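3.2 Log-structured allocation and page reclaim

Hamero stores small records on flash memory. Each record is written once to an open block, and an index held in main memory keeps the address of the newest copy. When a record changes, the new copy goes to the end of the open block and the old one is marked dead. Blocks that hold mostly dead records are erased and used again. We call this step reclaim.
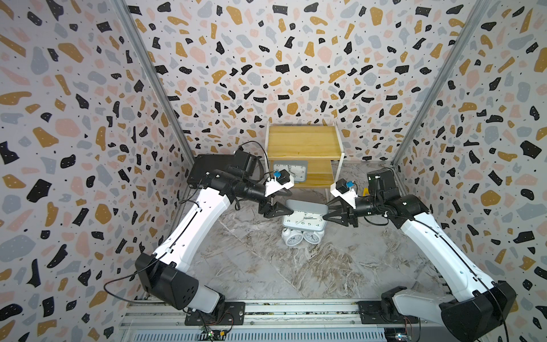
Figure 4. Two-arm workspace.

The cost of reclaim depends on how many live records must be copied before a block can be erased. The first version of Hamero picked the block with the fewest live records. This works well when all records change at the same rate. Under the Navarrete trace they do not: a small set of keys takes most of the writes, and blocks full of cold records are left alone for a long time with a few dead entries in each. We therefore keep two open blocks, one for records that have been copied by reclaim at least once and one for everything else.
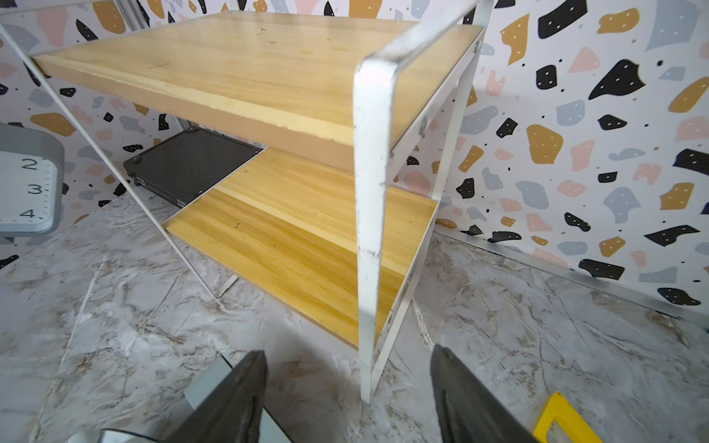 Placement in Hamero is decided at write time and is not revised until the next reclaim pass. The two open blocks are handled as separate tiers with one shared index over them. The layout is like the shelf unit above, where an upper and a lower shelf sit in one metal frame: a record may be on either level, but the lookup path is the same. A read never needs to know which tier it is going to.

The number of reclaim threads was fixed at 2 for all runs. With more threads the copy traffic began to compete with foreground reads, and the slowest reads became slower still. Each run used 1000 clients and was repeated 9 times after a warm-up period that we leave out of the results.
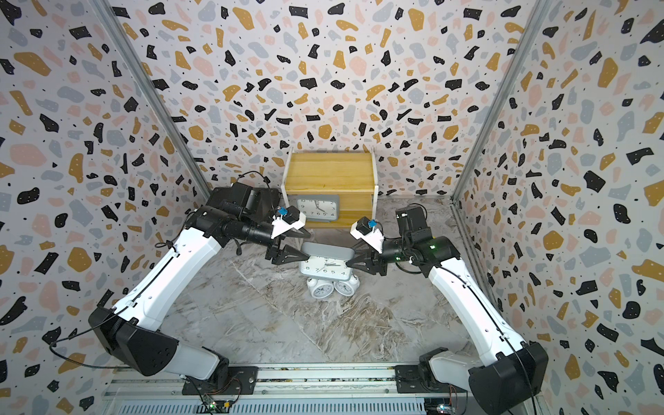

Anel Jacobs objected, in a comment on the March draft, that a fixed thread count hides the case where reclaim falls behind and the writer has to wait for a free block. The objection is fair. In the Ledum trace the writer did stall, and the longest stall lasted 305 ms. We did not tune for it, and the stalls are included in the write times reported in Section 5.

The tier split also changes recovery. After a crash the index is rebuilt by scanning block headers, and a record may be found in both tiers if the crash came between the copy and the erase. The copy with the higher sequence number is kept. If the numbers are equal, the contents are the same and either copy can be used.
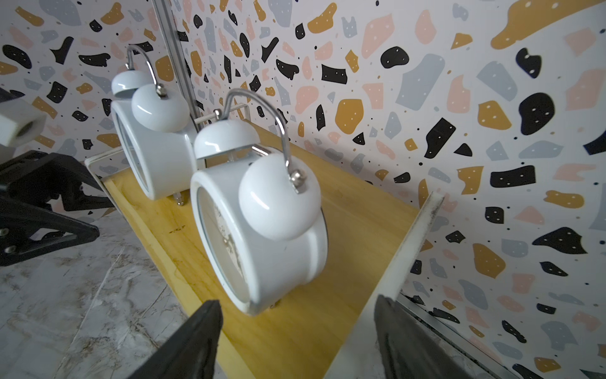
3.3 Index layout

Each index entry holds a key hash, a block number and an offset. Entries are grouped into buckets that fit in a single cache line, so a lookup that finds its key in the first bucket touches main memory once. Full buckets spill into the next one.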